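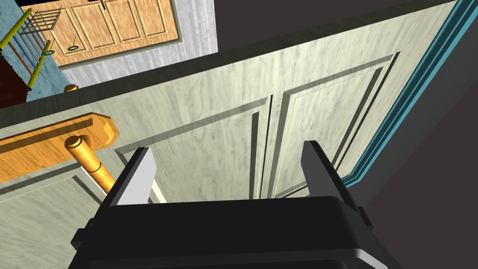
Doors are the part of the house task that new members at Cercombe Robotics Club find hardest, so they get a page of their own. Most of the trouble comes from the handle. Students drive straight at it, the fingers close on air or knock the backplate, and the run is lost before the door has moved. Bring the gripper up open, as it is here beside the orange lever, and have it lined up before you think about closing it. A pale door with a brightly coloured handle is an easy one to start on. Leave the dark handles for later in the term.

Search the tips pages Go

These notes are for the simulated house we use in Ronditz on club evenings. A good many of them apply to real doors too, and there is a section on those further down for the people building the practice door in the workshop.

Before you start a run

Save your settings under your own team name. The machines are shared and the last person's settings will still be loaded.

Check which way the door opens. If the frame sticks out towards you with its steps showing, look carefully at where the slab sits in it before deciding to push or pull. Open the door once by hand in the editor if you are not sure, then put it back.

Set the step limit to 3,000. The default is lower and will stop you halfway through a slow pull.

Open the gripper fully. It sounds too simple to write down, but a half-closed gripper was behind 23 of the 104 failed runs in our April log.

Getting hold of a lever handle

Aim for the outer part of the lever, away from the backplate. You need less force there. Go too far out and the fingers slip off the end, so leave a little lever showing past them.

Come in square. If one finger is going to touch before the other, stop and correct the wrist. Do not try to close and hope the handle will pull the gripper straight.

Close slowly and stop when both pads are touching. Squeezing harder does not help with a round lever and can make it twist in the fingers.

Press the lever down first, then pull. Doing both at once is the most common mistake after a bad approach, and the log will show it as a spike in the wrist force followed by nothing useful. Keep the two moves as separate lines in your script until each one works by itself.

When the door starts to come, let the gripper follow a curve. A door edge travels in an arc round its hinges. A straight pull will work for the first bit and then drag the fingers off. Measure the width of the door in the editor and use that for the radius, less the distance from the edge to the handle.

Going through

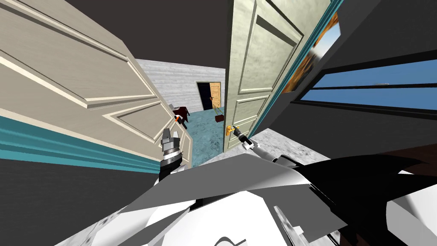
Looking through to the second room, with the right gripper reaching in near the lever handle.

Once there is a gap, don't rush for it. Check both arms. The arm you are not using has a habit of staying wherever you left it, and an arm pointing forward or up can catch on a door that has swung open beside you. We ask teams to write a rest position for each arm and call it before the base moves.

Look at the floor of the next room as well as the opening. Furniture near the doorway and anything standing on the carpet counts as an obstacle, and the judges at Fostville take marks off for touching it. Thin, open things such as racks and little ladders are worse than solid ones, as the depth reading goes straight between the bars. Draw a box round them in your map and treat the whole box as solid.

Other doors standing open in the far room need the same care. Mark the space each one would sweep if it moved and plan your route outside it.

The head camera can end up well off level when the body leans. This makes walls and door edges run across the view at an angle. Your program should take its upright from the body sensor. If you are driving by hand, it is worth spending ten minutes just moving round the room with the view tilted until you stop steering the wrong way.

Tips for the real practice door

The workshop team is making a half-height door on a stand, to go beside the Chiu bench. Please read this before taking it off the trestles.

Hinges: a drop of light oil on each pin, work the door back and forth, wipe off what runs out. Too much oil collects sawdust.

Sticking edge: rub chalk down the edge, close the door and open it again. The chalk will come off on the frame where it binds. Sand there and nowhere else. Check again after each go, as it is easy to take off too much.

Loose handle: tighten the small grub screw under the lever first, then the backplate screws. If a backplate screw just turns round, take it out, pack the hole with a matchstick and wood glue, and leave it overnight.

Latch not catching: look at the marks on the strike plate. If they are low, the door has dropped, and the top hinge wants packing or tightening. Filing the plate is a last resort.

Paint: pale satin for the slab and a strong colour for the frame. Gloss gives bright patches that upset the cameras. Mask the handle properly – we had to buy a second one.

Sharp corners: run a bit of fine paper over any edge the gripper might meet. The pads are soft and cut easily.

Looking after the gripper pads

Wipe them with a damp cloth at the end of the session and let them dry with the fingers open. Do not use white spirit. If a pad has gone shiny, swap it with its partner on the other finger and tell whoever is running the session, so a new pair can go on the order. Spare pads are in drawer 2, in the tin.

Keeping notes

Write down every run, including the ones that fail in the first few seconds. Put the door, the starting position, what you changed and what happened. One change per run. Teams that alter the approach angle and the closing speed together end up not knowing which of them did the good.

Logs for the Fostville entry have to be on the shared drive by Fri 5 July. Late ones can still be used for the club display but will not go in with the entry.

Next page: Drawers and cupboard pulls

Get new tips by email. Enter your address to join the club newsletter. You can unsubscribe at any time.

This site uses cookies to remember your settings. Accept Decline

Contact the club © Cercombe Robotics Club Back to top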